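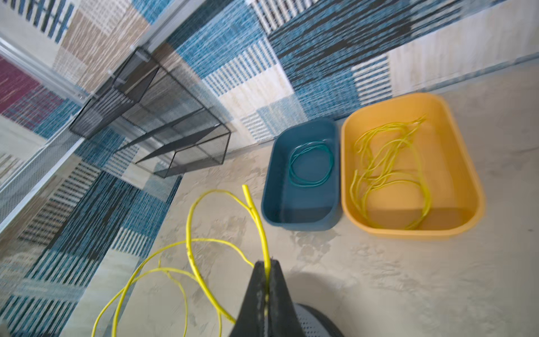

Budgeting for a two-arm cable sorting bench

Price the job before the arms. Write down what is to be handled, in what lengths, and where it goes afterwards. Cable is a poor choice for a first purchase, as it has no fixed shape and a loose end can lie anywhere within reach.

Start with a short list:

Arms. Two matching units on a common rail simplify spares. Woltance quotes a lead time of 9 weeks per pair, so order these first.
Fingertips. Treat them as a consumable. Fakell sells a set for £49; allow three sets in the first year.
Frame. Aluminium extrusion, cut to length, came to £664 from Gourlay, brackets included. Buy spare slot nuts.
Bins. Plain plastic tubs, one colour per cable type. A low wall is easier to reach over than a deep one. 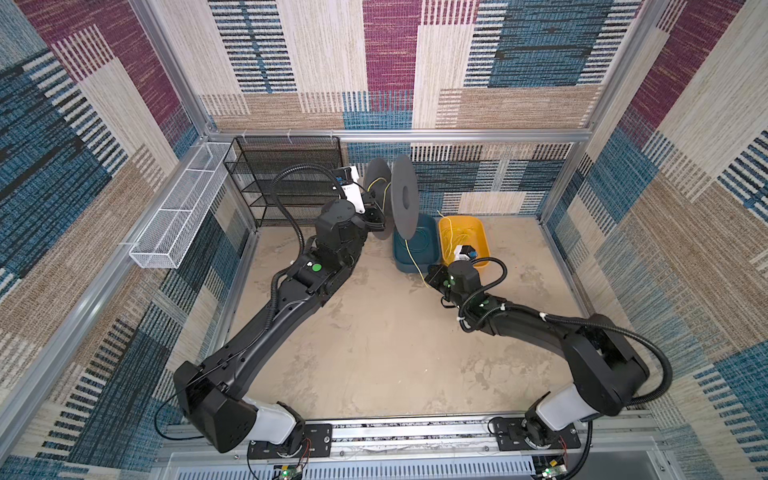 Leave slack in the arm cabling and price the conduit and ties separately – £127 on our last order, and missing from the first estimate. Measure the reach to the far side of the furthest bin, with a spool held in the gripper, before fixing the rail height.

Cameras at the wrist add bulk. Check the clearance over the bin rim with the camera fitted.

Service cover from Enenberg is charged per arm. Compare it with the price of one spare wrist before signing, and ask whether cable damage is excluded.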